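I bought the Cumura music stand in February, after my old one collapsed during the second act of a small stage production. I play the viola and sometimes the accordion for a theatre group, and we perform in school halls, libraries and once in a former fish auction. So I need a stand which is quick to put up and does not move when an actor walks past me.

The Cumura is made for theatre musicians, according to the shop. It has a solid desk, a tripod foot and a small lamp on a bent arm. I paid 919 kroner for it, with the lamp included. This is more than I wanted to pay. My colleague Bjarke Lauritsen uses the Brunet, a folding stand at less than half of the price, and he is satisfied with it, so I have compared the two during our rehearsals.

The desk is the best part. It is wide enough for three loose pages beside each other, and the lower edge has a soft strip, so a pencil can lie there without rolling down. In our present play, a piece by Annapurna Iyengar about two sisters and a ferry, I have 45 short cues and almost no time for turning pages. With the Brunet I had to tape the pages together. With the Cumura I put them side by side and turn in the long monologue.

The height is changed with one hand. You press a lever behind the desk and lift. At the first rehearsals it went down a little by itself when I laid the full score on it, but I tightened the screw under the lever and after that it has stayed. The screw is not mentioned in the manual. I got this advice from Svend Bergmann, who plays the clarinet with us.

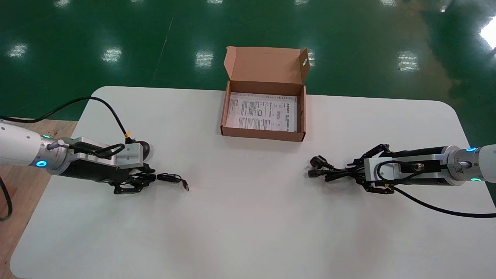

Can the lamp be used in a dark scene without disturbing the audience?

With the lowest of the two light levels it is fine in most rooms, but the lamp must be turned well down towards the paper. Our director sat in the first row on a Friday evening and saw only a weak light on my sleeve. The high level is too strong for a performance, and I use it only when we pack.

I am less happy with the foot. The legs spread wide, and in a narrow orchestra corner someone will step on them. I have put white tape on the ends. The rubber feet hold well on wood, but on a smooth stage cloth they slide a little if you push the desk.

The bag is sold separately, and in my opinion it should not be. Without it the desk gets scratches in the van. Mine has two already.

For a musician who plays at home, the Brunet is enough. If you play in dark rooms with many loose pages, I can recommend the Cumura, but try to stand it in your usual corner before you pay.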